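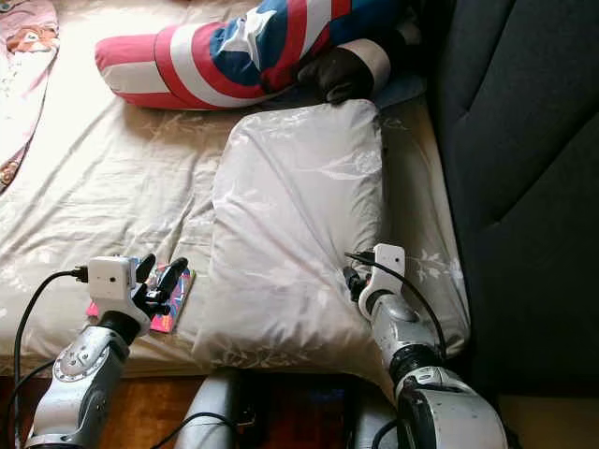
Two arms, one pillow and the Captain America plush at our bedroom bench.

If you came by the Beltley shop in January you probably heard me grumbling about fingertips. We've been trying two sets on the bed setup, the Besance tips and the Griffiths tips, and I finally have enough runs to say something useful (or at least something longer than a grumble).

Satin is mean! It slides, it shines, and it gives a gripper almost nothing to bite on. I ran 400 pillow grabs in all, split evenly between the sets, with the same arms and the same Clotimico controller the whole way through. The Besance tips are softer and I wanted them to win, but they kept skating across the fabric unless I pushed the closing force way up. The Griffiths ones pinch a fold and hang on to it. 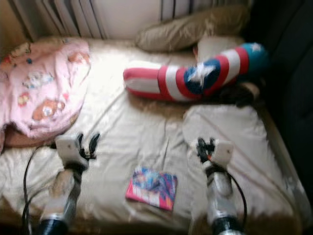

Flat things are another story. Ismael Peixoto wanted thin, floppy stuff on the list, so we did a separate round with printed booklets, and there the Besance set came out ahead. I still like coming in low and sliding one finger under the cover. Ismael likes pinching the spine from above - we've agreed to disagree until Friday, when Ute Thiele gets back and can look at the force logs with us.

The wrist cameras did better than I'd hoped, too. Shiny cloth throws bright streaks into the view, and I had to drop the exposure 2 steps before the fold finder would settle down. If you're trying this at home, do that first and save yourself an afternoon.

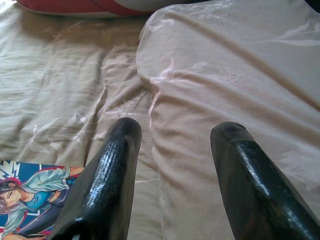 Do I need a wrist camera on both arms?
One will get you started, as long as the head camera has a clear view of the other hand. I'd add the second once you're working under pillows and blankets, where the head camera loses the fingertips.

Next up is a run of six blankets, heaviest one first. I'll put the settings file in the shared folder once I've cleaned up my comments in it.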